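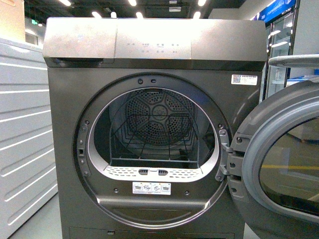 Dark grey dryer with the door open

Home Visits Gardens Old Houses Contact

An open Sunday at Brernance

I have been walking past the gates of Brernance for the best part of my married life, and in all that time I had never been further than the postbox. You get a glimpse of chimney from the top deck of the Rurby bus in winter, when the beeches are bare, and that was my lot. So when the card came through the door saying that the house had been turned into flats and that Górecki would be opening the whole place to visitors, I rang Randi Haugland straight away and told her to keep her Sunday free. She had already put it in her diary, of course.

We got there a bit before 10 and there was a queue down the drive, which cheered me up no end. I had worried it would be the two of us and a young man in a shiny suit. Half of them I knew by sight from the market, and I don't suppose many had come to buy. People want to see inside a house they have wondered about, and fair enough.

The house is late Victorian, red brick with stone round the windows, and it has been a family home, a convalescent home, council offices and then, for far too long, nothing at all. There are six flats in it now. Stefaniia Lytvynenko from Górecki took our group round, and I must say she was a find. She had plainly read up on the place and she let us dawdle. When she didn't know something she said so and wrote the question down on the back of her list.

The front hall has been kept whole, and I was so relieved I could have sat down on the stairs. I had pictured it chopped up with plasterboard. The old tiles are still there, brown and cream and a sort of mustard, worn into a shallow dip just inside the door where everybody's feet have landed. The staircase goes up in two flights with a landing you could hold a dance on, and there is a tall window over it with coloured glass along the top. Stefaniia told us the glass had been found in crates in the cellar, wrapped in newspaper, and put back pane by pane. Randi spent so long looking up at it that we lost our group and had to trot to catch them.

Flat one has the old drawing room, and it is the one they are proudest of. It comes to 1560 square feet, with three bedrooms and 2 bathrooms, and the bay looks straight down the lawn to the lake (more of a pond, between ourselves). The ceiling is lovely, all swags and pears. I was less sure about the kitchen, which has been set along the back wall of the same room, very smooth and handleless, so that you would be frying your sausages under the pears. Randi liked it. She says that people don't want to be shut away to cook any more, and her daughter's place is the same, and you get used to the smell of onions in the curtains. There are no curtains yet, so we had to leave that one undecided. 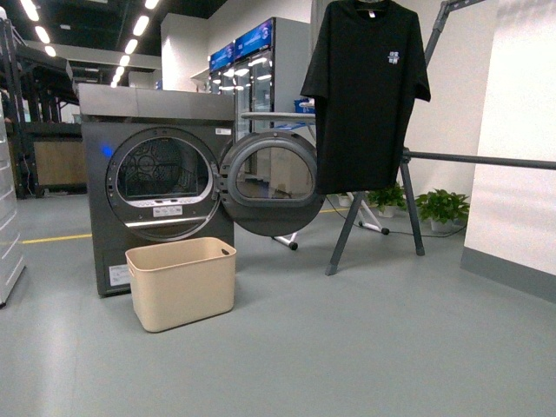
This page was last changed in December

Upstairs the rooms are plainer and I liked them better. Flat four was my favourite, tucked over the porch, with a window seat and a fireplace with blue tiles and a cupboard that goes back and back into the thickness of the wall. The floorboards creak. Somebody behind me asked whether that would be put right and I very nearly turned round and said I hoped not.

The top floor was the nurseries and the maids' rooms. You go up by the back stairs, which are steep, and there is a lift now as well, from the side door, slow but very quiet. The two flats up there have sloping ceilings and the best view in the building, right over the church to the hills. I would bang my head every morning but I would forgive it. In one of them the architects have left a strip of the old nursery wallpaper on show behind a sheet of glass, rabbits and what I took for turnips. I thought that was a kind thing to do.

Now for the grumbles, as I know some of you read these for the grumbles. Parking is going to be tight. There is one space for each flat and a few for visitors round by the stables, and the lane is narrow and already full on church mornings. The service charge was not on the sheet we were given and I think it should have been. A shared garden of that size doesn't mow itself, and there is all that roof to look after. Stefaniia said the figure was being worked out and would be sent to anyone who left an address, so I left mine. And the paint. Every single room is the same pale putty colour. I do understand that people will want to choose their own, but after a whole house of it I was ready to kiss the wallpaper rabbits.

They gave us tea in the old stable block afterwards, with shortbread, and there was a display of photographs of the house in its council days, filing cabinets under the pears and a typist sitting in the bay window. One lady found herself in the back row of a Christmas party and we all had to come and look. She said the hall had been perishing cold and they kept their coats on until lunch.

Then Randi and I took our second cups out and walked round the outside. The kitchen garden is the sad part. The walls are sound and there are still nails and bits of wire where the fruit was trained, but it is waist high in nettles and not included in the sale. I gather it may go to the owners of Vesino, the Italian place on the corner of Mill Street, who want to grow their own vegetables. I do hope that comes off. I'd be first in the queue for the tomatoes.

If you want to go yourselves, there is to be another open day in the spring, and flat one can be seen by appointment. Wear flat shoes for the back stairs, and ask to be shown the cellar. We didn't think to, and I have been cross about it ever since.

Shared 10 times | 3 comments

Rosário Henriques
Lovely to read this. My aunt worked there when it was council offices and always said the tea trolley had to be carried up the stairs in pieces. Did you see the little door under the landing?

Bujar Nikolovski
Agree with you on the parking. We live on the lane and it is bad enough already. Nice job on the brickwork though, I will give them that.

Mingxuan Qian
We went in the afternoon and did get down to the cellar! Long vaulted rooms, very dry, with slate shelves all down one side. Each flat gets a store down there. Worth going back for.

Previous Next Back to top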